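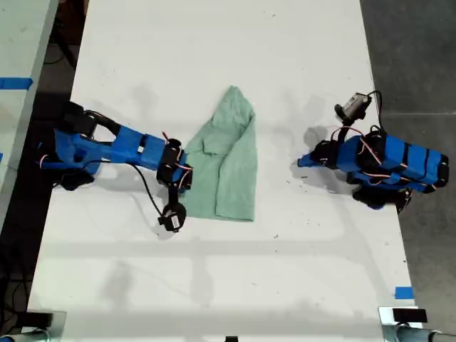

Figure 4. Overhead view of the two-arm workspace with a crumpled cloth between the arms.

Home | Publications | Software | Hardware Notes | Contact

4. Software Architecture

4.1 Overview

The control software, referred to in this paper as Stetero, is divided into a perception process, a planning process and one low-level controller for each arm. The processes exchange messages over a shared local bus and may be started or stopped independently. This division was adopted after early trials in which a delay in image processing also delayed the joint commands. In the present design, a controller that receives no new target holds its last commanded position until the planner responds or the operator ends the trial.

The workspace shown in Figure 4 is a white tabletop with the two arms mounted on opposite sides. All planning is carried out in a single table frame. Each arm has its own fixed transform into that frame, obtained by the calibration procedure described in Section 3, and the transforms are stored with every trial record so that older logs can be replayed correctly after a recalibration.

4.2 Cloth State Estimation

The perception process separates the cloth from the table by color and then refines the boundary with a small segmentation network. The network was trained on 2,548 labeled overhead images, of which 200 were held out for validation. Marks and scuffs on the table were left in the training images, as were the shadows of the arms. An earlier model trained on cleaned backgrounds often reported small separate pieces of cloth where the surface was only stained.

The output of the network is a mask, a set of candidate corners and a set of visible fold lines. Each candidate carries a confidence value. When a cloth is bunched, as in Figure 4, a fold line may run across the middle of the fabric while one or more true corners remain hidden beneath it. The estimator does not attempt to guess the position of a hidden corner. It reports the corner as missing, and the planner selects an action that is expected to expose more of the fabric.

4.3 Planning and Arm Assignment

The planner chooses from a library of short motion primitives: approach, pinch, lift, drag, release and retreat. For each candidate grasp point, it scores both arms on reach, wrist angle and expected contact with the table. The arm with the better score becomes the active arm. The other arm is sent to a folded pose near its own base unless the selected primitive requires two grippers. Figure 4 shows one arm extended toward the cloth and the other in a compact pose.

Collision checking treats each link as a capsule. Cables are not modeled individually. Instead, the capsules are widened along the segments where wiring is routed - a conservative choice that removes some reachable grasp points close to the base. Paths are checked at the planning stage and again by the controllers before each segment is executed.

4.4 Low-Level Control

Each controller runs a position loop with a limit on commanded joint speed. Near the table surface, a second limit applies: once the planned gripper height falls below a set threshold, speed is reduced and the controller begins to watch the position error of the wrist joints. A sustained error is taken as contact, and downward motion stops. The planner is then informed of the height at which contact was declared.

The allowed delay between an image and the command derived from it is 80 ms. Commands that exceed this limit are discarded and recorded as late.

4.5 Logging and Replay

All messages are written to disk by a separate tool, Tzanetos, which can replay a recorded trial into any one process while the others remain offline. Replay was used to tune the corner confidence threshold without further use of the arms. It does not reproduce the response of the cloth to a changed action, and results obtained in replay are therefore reported separately in Section 5.

Related items
Lollach: A Calibration Tool for Tabletop Arms
Faltness: Measures of Flatness for Folded Fabric
Tzanetos Message Format, Technical Note
Stetero Installation Guide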